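Sorting by colour or by shape? Small objects on a shared table
Project report, Term 4. Mercy Nyanda and Haf Howells
Handed in 28th October

Why we picked this

Fistley is the student common room on the ground floor and the tables are always covered in bits. Counters, blocks, lids, stuff left over from the games cupboard. Our question was pretty simple. If you ask a person to tidy small things and don't tell them how, do they go by colour, by shape, or just shove it all in the nearest bowl? Haf thought colour. I thought the bowl.

What we used

One light wooden table. A bowl. Small cubes in different colours, bottle caps, a few flat blocks, some loose orangey-red pieces that came out of an old craft kit. We wanted things that could be grouped more than one way, so there's a yellow cube AND another yellow cube, but also cubes in colours that don't match anything. The flat block was Haf's idea, it doesn't really go with anything and we wanted to see where it ended up.

Method

Each person sat down, got the same instruction ("please tidy this up") and we timed it and wrote down what got moved first. No other hints. 23 people did it, mostly from our year plus a couple of teachers. Most did more than one go with the things mixed up again in between, so 197 goes in total. A go was over when they took their hands off and said done.
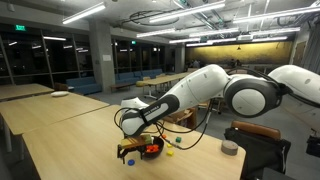 Fig. 1. Table with the small objects, orange-red pieces in the bowl, cubes to the right.

We wrote down three things for each go: first object moved, what the groups were at the end, and the time. Haf did the timing and I did the notes, then we swapped halfway becuase my hand was sore. Notes went in a spreadsheet the same night or else we forgot what our own abbreviations meant.

What we found

Bowl wins. In most goes the first move was something small going into the bowl, whatever colour it was. After that people slowed down and started lining up cubes. Colour groups were more common than shape groups but a lot were a mix, e.g. yellows together and then everything else in a row.

The flat block was nearly always last. 2 people put it under the bowl like a coaster, which we hadn't planned for and had to make a new column.

Fastest single go was 10 seconds (everything in the bowl, done).

Problems

Same people doing more then one go is an issue, they got quicker and also copied themselves. Should have done one go each with more people. Also the common room is noisy and friends kept giving advice from the next table. We crossed out goes where that happened but probably missed some.

Next

Second round in November, without a bowl. Need to ask about booking the room first.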